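Tablecloth for a round table that lives under snacks, what do you all use?

Premthorpe Home Forum > Kitchen and Dining > Table linen

ottmar_p
Jun 3, 2021
Hello all, long-time reader and very occasional poster. We've got a round table in the corner of the kitchen that was meant for meals, and over the winter it has quietly turned into the place where every packet, jar and sweet in the house ends up. My wife says it's a snack shop with chairs. I don't mind one bit (I'm the worst for it), but the cloth takes a beating and I'd like to get the next one right.

The present one is dark grey squares with white stitched lines between them and some stars printed on it, a big light-blue one over on the left and a yellow one with a blue outline where I put my phone down. I'm really very fond of it! It's cheerful, and the dark grey forgives a lot in the way of crumbs.
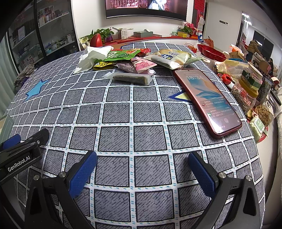

My trouble is mostly nuts. Bags of nuts never stand up, they slump over and the dusty bits get everywhere, and then come the sweet wrappers, which I do mean to clear each evening and mostly don't. I've been looking at a wipe-clean cloth from Kulta for 27 pounds, but I worry it'll feel like a school canteen. Has anyone made the change and been glad of it?

Ottmar Pfeiffer

marmalade_hatch
Oh, keep the stars, please! I went over to wipe-clean in December and went back again inside a month. It's lovely for the first week and then your forearms stick to it. Fabric cloth, good shake out of the back door, wash at 40, done.

SuleimanB
I'll have to disagree with marmalade_hatch there, warmly of course. We've three children and a wipe-clean cloth has saved my sanity. A thicker one with a soft backing doesn't stick half so badly. I'd say your real problem is the packets though, Ottmar. I can see nuts, a jar with a yellow lid and a nice red scalloped bowl, all jostling down the one side. Get a tray! One big round tray, everything goes on it, and when you want the table you lift the lot off in one go.

fennel_and_co
Trays just fill up. We had one and ended up with a tray of snacks AND a table of snacks. Decant the nuts into a jar with a proper lid and put a little bin within arm's reach for the wrappers.

SuleimanB
Ha, fair enough, though ours has behaved itself so far. A turntable might suit a round table better, come to think of it. Eichhorn do a 40 cm one with a lip round the edge.

marmalade_hatch
Seconding the turntable. Still not seconding the plastic cloth.

ottmar_p
Thank you all, this is kinder help than I deserve. The stars are staying, and I've ordered the turntable. My wife has claimed the red bowl for wrappers only, so we'll see how long that lasts. Does anyone know whether printed stars fade at 60, or should I stick to 40?

fennel_and_co
Stick to 40, and inside out if it's got a lining.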